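# Chapter 9: The Wrist View

The first eight chapters treated the arm as a set of joints to be commanded. Joint angles went in, a tool position came out, and any error was measured against a fixed point on the bench. From this chapter on, your team also has to work from what the arm sees. The project for the unit is the simulated pick-and-place task used in the Burkholm student league, and every exercise assumes that your team has finished the Chapter 8 checklist and can load the Flanden room without errors.

## 9.1 What the chapter covers

By the end of the chapter, a team should be able to:

- state the difference between the tool frame, the camera frame and the world frame
- convert a point from the camera frame to the world frame by hand
- read the open or closed state of the gripper from a wrist image
- record a run so that another team can replay it

The math is limited to 4 × 4 transforms, which were introduced in Chapter 4. Readers who skipped Section 4.6 should go back to it now.

## 9.2 Two cameras, one task

The simulator provides two views. The room camera is fixed to the world frame, and its pose is listed in the room file. The wrist camera is attached to the last link of the arm and moves with it. A point that stays still in the world will therefore move in the wrist image whenever the arm moves, while the gripper body stays in the same place in every image.

Teams tend to prefer the room camera at first. It is easier to read and shows the arm in relation to the furniture. It is also of little use in the last stage of a grasp, when the arm itself often blocks the object. League rules allow both views during practice and only the wrist view during a scored run.

Amanuel Kahsay, who wrote the original Dinsa lab notes on which this chapter is based, recommended that teams spend their first session with no target object at all. The operator opens the gripper, moves the arm through a set of poses, and writes down what changes in the image and what does not. We have kept that session as Exercise 9.1.

## 9.3 Floors, texture and scale

Room files differ in their furniture and in their floor materials. A plain floor gives the operator few cues for distance. A tiled floor gives many, provided the tile size is known, since grout lines form a regular grid that can be used as a rough ruler. The same pattern can cause trouble for a color-based detector. A threshold tuned on a gray floor may fail when the floor has two colors, and a single tile of a third color may be reported as an object.
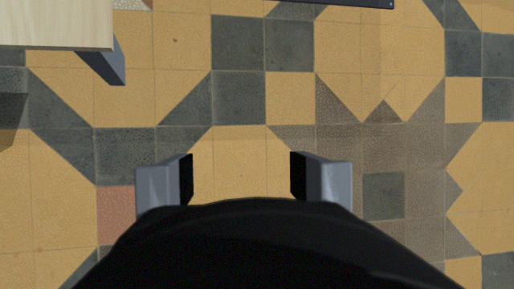
The tile size for each room is given in the room file under `floor`, in simulator units. Do not estimate it from the wrist view. Perspective makes near tiles look larger than far ones, and a tilted camera stretches the grid unevenly. Section 9.5 gives a correction for tilt.

## 9.4 Recording a run

Each run is saved as a log with one line per time step. A line holds the step number, the joint angles, the gripper command and the name of the matching wrist image. The sample log used in this chapter, `fetden_a`, has 988 steps. Two faults account for most rejected logs:

1. The gripper command is logged one step late, so that the image and the command disagree.
2. The room file was edited after recording, so that a replay no longer matches the images.

Check for the first fault by finding a step at which the gripper command changes and comparing the images on either side of it. For the second, store a copy of the room file in the same folder as the log.

### Exercise 9.1

Load the Flanden room and open the gripper fully. Move the arm through the poses in Table 9.2, saving one wrist image at each. For each image, list the features that belong to the world frame and those that belong to the tool frame. Keep the images; they are needed again in Exercise 9.4.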